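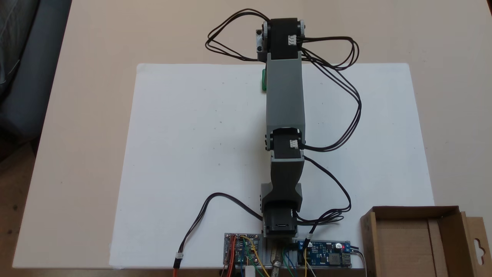 Week 6 handout – teaching by demonstration, tabletop arm
Lab lead: Anayeli Magaña. Questions to Fulgencio Maldonado, before 4 pm please.

Two ways to show the task
1. By hand (kinesthetic). Torque off, hold the gray link, move slow. Joint angles get logged, no commands. Good for short reaches. Bad if your hand blocks the camera view.
2. By remote (teleop). Leader arm or keyboard, torque stays on. Log BOTH the command and the measured angle – they differ, esp. under load.

Before you start
– clamp tight on the table edge
– cable loops need slack at every servo, run each joint through its range once
– support the arm before torque off, it drops

Task for today: reach to green cube, grasp, lift, put back. Cube goes on the paper, use the grid dots to note start position. Change the start postion every run or the policy just learns one spot. 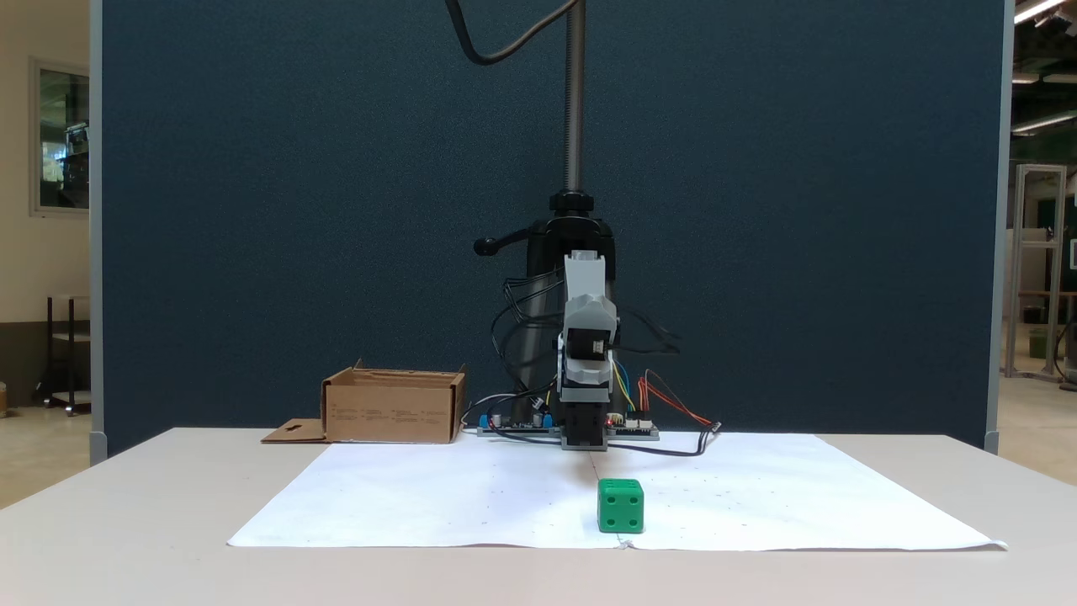 Recording
45 demos per pair, one file each. Name = pair + run number. Last year's set had 247 usable after cleanup, most of the rest were thrown out for long pauses at the start. So: hit record, then go. Failed grasp – keep it, label it fail.

Reading for next time: Görtz notes, sec. 2 (drift and compounding error). Bring one plot, commanded vs. measured, any joint.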